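Kitchen Drawer Inventory: Handled Tools

Brurkmont shared kitchen, second drawer set
Compiled by Cempaka Raju

This page covers the handled tools kept in the second drawer set at Brurkmont. It replaces the January page, which listed the tools by drawer only and gave no storage method. Entries are grouped by how a tool is stored: flat, upright or hung. Drawer numbers match the labels inside the cabinet doors.

The drawers are 600 mm wide and the rail above them has 37 hooks. Tools with no hanging hole go in the drawers. Tools with a hole go on the rail unless the entry says otherwise. Knives, peelers and graters are on the sharps page kept by Puspita Pangaribuan.

Stored flat

Spatulas, turners and rice paddles go in drawer 3, handles toward the front. Silicone heads are kept apart from nylon ones. Nylon turners with a melted edge are withdrawn and not replaced one for one.

Stored upright

Whisks and long spoons stand in the Courtois crock beside the stove, heads up. The crock is emptied and washed with the evening load. Ladles were kept here until Oranuch Khamphan moved them to the rail. They tipped the crock when it was less than half full.

Hung on the rail 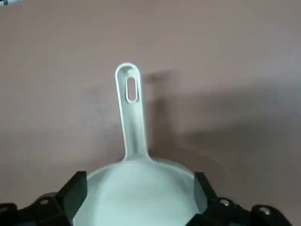

Strainers take the hooks nearest the sink so that they drip into the basin. Metal ones have a wire loop at the end of the handle and will fit any hook. The pale mint plastic strainer has an elongated oval hole near the rounded tip of its handle, with a slightly raised rim around it, and it goes on a narrow hook. Wide hooks bear on the ends of an oval hole and the tool hangs crooked. The thin lips along both long edges of that handle form a shallow channel, so the handle gets a pass with the bottle brush as well as the bowl. Plastic strainers are not left resting on a hot pan.

Ladles follow the strainers, largest first. The Binano ladle has a bent hook of its own and hangs directly over the rail bar.

Measuring cups hang as a set on one ring. Return the ring complete or leave a note in the book. The half cup was missing for most of last spring and recipes were scaled with the quarter.

Labels and corrections

Each hook carries a Clikside tag with the tool name and entry number. The highest entry in use is 339, which is the spare funnel. Numbers of withdrawn tools are not reused.

Tags fade near the stove and are reprinted as needed. Lăcrămioara Barbu holds the label tape and the blank tags.

Corrections to this page go to Saodah Sumampouw, with the entry number and the drawer or hook where the tool was found. Bakeware and lids are on a separate page.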